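Posting the short version of a grasp failure we spent most of a week on. Someone else is going to hit it.

1/ Setup: two-finger parallel gripper, camera on the wrist, everything in simulation. The task is pick up an object, lift it, hold it for two seconds, put it back. The policy was trained on the Bresach scene set and we run it through a test harness called Clurnisgate.

2/ On the old build we ran 400 trials and the pass rate was fine. Then we updated the physics settings and the mesh importer on the same afternoon. Yes, both. I know.

3/ After the update the next 400 trials gave us 52 safety stops. Same seeds, same policy, same objects. Every stop carried the same code: finger force over limit.

4/ The limit in our config is 50 N per finger. Normal holds sit well under that. In the failed trials the logged force went up to 80 N within a few steps of the lift starting, and the harness killed the run.

5/ First guess was the controller gains. Wrong. We put the old gains back, then tried softer ones. Same stops on the same trials. That cost us a day.

6/ Second guess was a bad contact sensor model. Also wrong. We swapped in the one from the Tkachenko branch, which has been stable for a long time, and the force curve looked the same to the last digit I cared about.

7/ So we stopped reading plots and went through the wrist camera renders instead. We should have started there. I had been treating the pictures as something for demos. 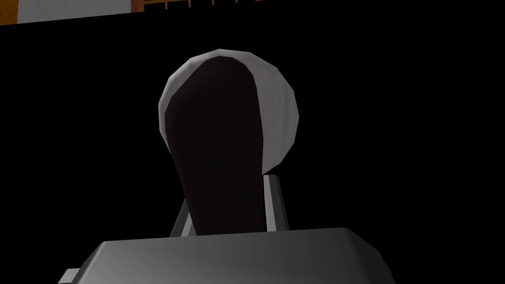

Wrist view, object between the fingers. Look at the rim — you can see the flat facets and the small steps along the outline.

8/ The flat facets were the hint. The importer had a new default that simplifies meshes on load. I had assumed it only touched the visual mesh. It touches the collision mesh too, and it does so more heavily.

9/ For boxes that makes no difference. For anything round that narrows down to a stem, the simplified collision shape came out fatter than the drawn one. The fingers close on a stem that looks thin, and the solver thinks they are already inside it.

10/ Once the solver sees overlap it pushes back hard. The controller sees the fingers being pushed apart and squeezes more. That loop is your 80 N. The object itself never gets any heavier or harder to hold.

11/ Quick way to check your own setup: draw the collision mesh over the visual mesh and close the gripper with zero commanded force. If you read contact before the fingers reach the drawn surface, you have the same problem.

12/ Fix on our side was one line, turning off simplification for collision meshes and loading the original convex pieces. Load time went up a bit. Reran the 400 and the force stops were gone. A few ordinary drops are left, the same ones we had on the old build.

13/ The part that bothers me more is the safety stop. It did its job, but the message only says which finger and how much force. It doesn't log penetration depth. With that one number we would have found this in an hour.

14/ Penetration depth is now in the stop report. We also added a check at load time that compares the two meshes and refuses to start if they differ by more than a set tolerance. Set it per object — one value for everything gave us false alarms on the small parts.

15/ Someone asked if this could hurt real hardware. Not directly, the fault is in the simulator. But we tune grip force in sim before it goes to the Naromex cell, and if we had tuned around this bug we would have shipped gains that were too soft. Then you drop things.

16/ We did find one config file where that had already started. Somebody had lowered the grip command to make the stops go away. It's been reverted, and changes to force settings now need a second person to sign off.

17/ If you updated the importer recently, check the simplify default before you touch your gains. I'll post the mesh compare script once it's cleaned up, probably in June.

March 28, 2019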